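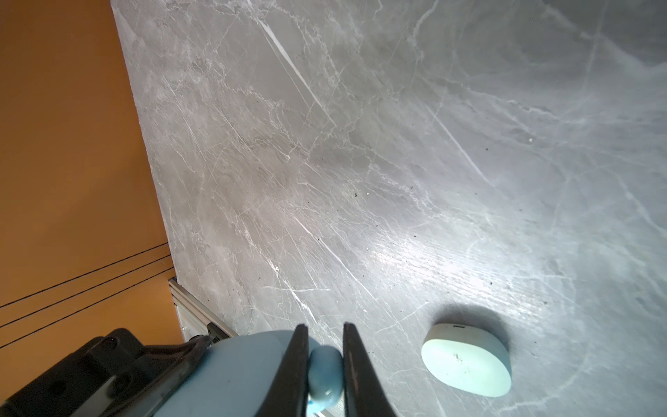

Red wine on marble – is it too late?

TalbyKitchen
Hi all! We moved in back in October and the counters are gray marble, lovely but new to me. A glass of wine sat overnight and left a pink ring the size of a coaster. Dish soap did nothing. The slab cost the last owners over $1,000 and I'm scared of making it worse. What would you try?

Sikder113
Oh, I feel for you! Mix baking soda and water until it's like peanut butter, spread it over the ring, tape plastic wrap on top and leave it a full day. Mine needed 2 rounds, so don't lose heart. Keep vinegar and lemon far away – acid eats the polish. If the spot feels rough once the pink is gone, that's etching, and a stone shop can buff it.

grivham_gal
Peroxide worked for me, the regular drugstore kind. Test a corner first, dear.

Lorkadus
we just put the toaster over ours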